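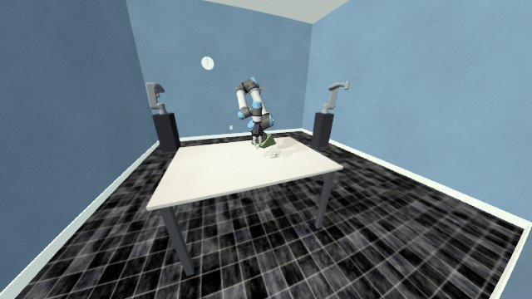
We use cookies to keep this notebook site working. Accept / Manage

Search entries Search

Notebook, dye bench. December, started 9:40 a.m.

Third run of the madder series on the Distden wool. Skeins were scoured last night and left in the rinse bucket. Weighed them dry before scouring, 74 g for the lot, and I am using that figure for everything below.

Mordant: alum at 15 percent of dry weight, no cream of tartar this time. Brought the pot up slowly over most of an hour and held it there. Turned the heat off and let the wool sit in the pot until after lunch. Tap water for skeins 1 and 2, rainwater for 3 and 4. Labels are knotted cotton string, number of knots = skein number. The paper tags from the last run came off in the bath and I had to guess which was which, so ignore the second page of that entry.

Madder is the ground root from Somilgate, lot 3392. Coarser than the old lot. Soaked it overnight in a jar and it had gone a dull brick color with some scum on top, which I skimmed. Smelled fine.

1:15 p.m. Skeins in. Kept the temperature low because the last run went brown when I let it climb while I was on the phone. The Munro hot plate overshoots badly on the first heat. Setting it two marks under where you want it and waiting seems to be the only way. Stirred every few minutes at first, then less often.

2:30 p.m. Tap water skeins clearly redder. Rainwater pair are orange, closer to a terracotta. Expected some difference with our hard water but this is more than I got on the small samples. Pendo Biwott says to add a pinch of chalk to the rainwater bath and see if it catches up. Did that for skein 4 only, in a separate pot.

3:50 p.m. Skein 4 has shifted a bit toward red. Not as far as 1 and 2. Skein 3 unchanged.

All four out and cooling in their own baths. Will rinse tomorrow. Don't pour the liquor away, there is plenty of color left and I want to try it on the Skometti cotton, which has been sitting in soy milk binder since last week.

To do:
- pH of each bath before rinsing (strips are in the left drawer, new pack)
- cut a 14 cm length from each skein for the window fade test, half under card
- order alum, the tub is nearly down to the bottom
- ask Pendo about the iron afterbath, she had a weaker recipe than mine that didn't make the wool harsh

Small sample card from the second run is missing. If anyone took it to compare, please put it back in the folder.

2 comments | 0 shares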